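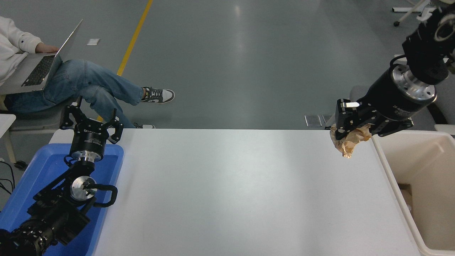 Leveling a Workbench on an Uneven Floor

A bench that rocks or slopes will throw off scales, drill stands and anything that rolls. The procedure below covers a four-leg bench with threaded feet. Allow an hour.

Tools: a spirit level at least 800 mm long, two open-end wrenches to fit the feet and jam nuts, a flashlight, masking tape.

1. Clear the top and put the bench in its final position. Moving it later, even by a hand's width, means starting over.

2. Loosen all four jam nuts. Turn each foot fully in, then back it out two turns.

3. Find the highest corner. Lay the level along each edge and then along both diagonals. Mark the high corner with tape and leave that foot alone from here on.

4. Raise the neighboring corner on the long side until the bubble centers. Turn the foot a quarter turn at a time and let the bubble settle.

5. Repeat for the neighboring corner on the short side.

6. Bring the fourth foot down until it just touches the floor. Press on the top above it. If the bench rocks, add an eighth of a turn.

7. Reverse the level end for end and read it again. If the two readings disagree, the level is out of true and should be adjusted before you go on.

8. Hold each foot with one wrench and tighten the jam nut with the other. Check both diagonals again.

Notes

Gundness feet have 80 mm of travel. Durkis feet have less, so use steel shims under the low leg on a badly sloped floor. Do not use cardboard or folded paper.

On a new concrete floor, check again in April and once more after the first heating season.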